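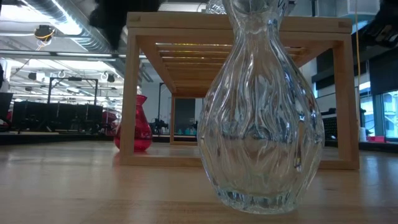
Geschrieben von kellerfund, 2022-12-23

Thema: Große Klarglasvase, gewellt: Kalk, Beschriftung und wohin damit

Hallo zusammen,
ich räume gerade die Glassachen um und komme bei der großen klaren Vase nicht weiter. Bauchig, enger Hals, oben wieder weit, mit welligen Rippen vom Hals abwärts. Der Boden ist dick und leicht grünlich. Innen hat sie unten einen Kalkrand, an den ich mit der Hand nicht komme. Oben am Rand steht außerdem etwas Dunkles, von Hand geschrieben. Ein V könnte es sein und dann noch ein Zeichen. Gekauft habe ich sie im Oktober auf dem Flohmarkt für 3 Euro. Kennt jemand so eine Beschriftung?

Zweite Frage: Das Holzgestell mit den Latten soll die Sachen tragen. Andere Klarglasteile stehen schon oben drauf. Kann die große auch hoch?

nordlicht_432
Zum Kalk: Zitronensäure in kaltem Wasser, über Nacht stehen lassen, ausspülen. Bei engem Hals eine Flaschenbürste mit biegsamem Stiel nehmen. Kein heißes Wasser in dickes Glas.

Tonscherbe
Reis und Essig, schwenken, fertig. Mache ich seit Jahren so.

nordlicht_432
Reis ja, Sand nein. Bei meiner Mutter hat jemand Sand genommen, die Vase war danach innen matt.

Uferweg
Die Beschriftung ist vermutlich vom Händler. Auf Flohmärkten schreiben viele mit Filzstift Preis oder Kürzel aufs Glas. Mit Spiritus geht das ab. Eine Manufaktur würde eher unten am Boden signieren.

Tonscherbe
Würde ich nicht so pauschal sagen. Erst fotografieren, dann wischen. Wenn es weg ist, ist es weg.

kellerfund
Am Boden habe ich nichts gefunden. Ich lasse die Schrift erst mal dran.

Lattenrost
Zum Gestell: Ich würde die große unten auf dem Tisch lassen. Runder Boden auf Latten mit Spalten steht nie ganz ruhig, und wenn einer an den Tisch stößt, liegt sie. Die leichten Teile können oben bleiben, mit Filz drunter.

Uferweg
Finde ich übertrieben. Ein Brett auf die Latten legen und gut. Bei mir stehen so 2 Bodenvasen.

Lattenrost
Mit Brett ist es was anderes, klar. Dann sieht man aber die Latten nicht mehr.

kellerfund
Ein Brett will ich nicht. Dann bleibt sie vorn auf dem Tisch. Die rote steht auch unten, links hinter dem Pfosten, die hole ich noch weiter raus. Zitronensäure kaufe ich morgen.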